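Re: gripper drifting after restart
From: Raíssa Batista
To: cell-upkeep list

Benedito Macedo wrote:
> We have the same two-finger setup as the Fundby people and every morning
> the right finger sits a hair further out than it did the night before.
> I re-home it, it behaves until lunch, then it's off again. Has anyone
> got a routine that holds? I'm on my third set of screws.

Hi Benedito, hi all,

Oh, I know this one! Put the screwdriver down for a minute and look at your wrist cable before you buy a fourth set. Ours did exactly this back in March, and I spent two evenings swearing at the fingers when the trouble was the strain relief one joint up. The cable was tugging on the connector whenever the wrist rolled past 90 degrees, the encoder dropped a few counts, and the controller quietly carried on with the wrong zero.

What I do now, before the first run:

- power off, roll the wrist by hand both ways, watch the cable the whole time
- reseat the connector and redo the strap with a bit of slack in it
- power on, home with the fingers fully open, then close on the gauge block
- write the reading in the log (ours should say 40, and I start worrying at 2 either side)

Then I give it a proper mess to work on. A tidy row of blocks won't show you a small offset - the fingers just shove things straight and you never find out. I use power strips, cube sockets, plug adapters and coiled cables, all laid out close together on the wooden table, and go for the little adapters first. 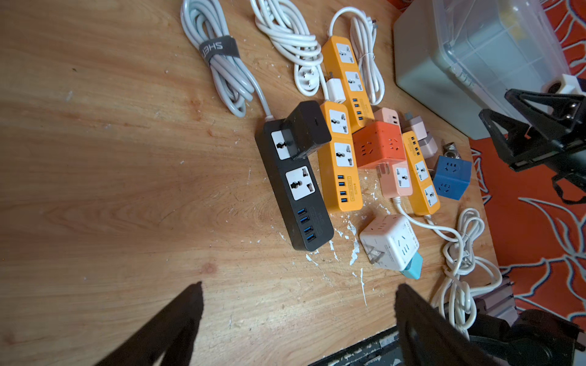

If it closes off-center on those, I go back to the connector and don't touch the offsets at all. Changing the offset in software is how I ended up with a value of 169 in a field that should have been nearly zero, and it took Ševčík's old backup to get me out of that hole.

One more thing - are you still running the Stidon finger pads? They wear on the inside edge first (mine did, anyway) and that can look a lot like drift too. Swap left and right and see if the error moves with them.

Send me your log if you like, I'm happy to squint at it tonight.

Raíssa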